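Fewer demonstrations, same gears?

A preprint making the rounds since August claims that a two-arm robot can learn small assembly jobs from 51 human demonstrations, where the usual recipe called for 3,000. The method is called Tremeo. It comes from a group at Dosstead led by Esben Ragnarsson, and the trick is to let the policy lean on close-up cameras mounted on the arms and mostly ignore the wide view.

I'd like to believe it. Anyone who has spent weeks steering a pair of arms by hand would. But read the results table slowly. The headline score comes from 143 trials, all on the same bench, with the same parts, under the same lights. When the team moved the plate to a spot it hadn't been in during training, they ran only 21 trials, and that number is in the appendix.

Then there's the baseline. The 3,000-demonstration figure belongs to Pernolik, an older method that never had arm cameras at all. How much of the gain is the learning method, and how much is just a better view of the gear teeth? The paper doesn't say. 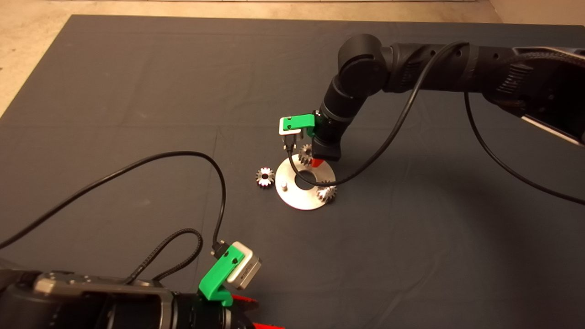

A fair test would give both methods the same cameras and let somebody else set up the parts. The lab at Matlala has asked for the code and plans to try it on its own arms. Ragnarsson says the code will be out once it has been cleaned up, with no date given. Until then I'd treat the 51 as a number from one bench.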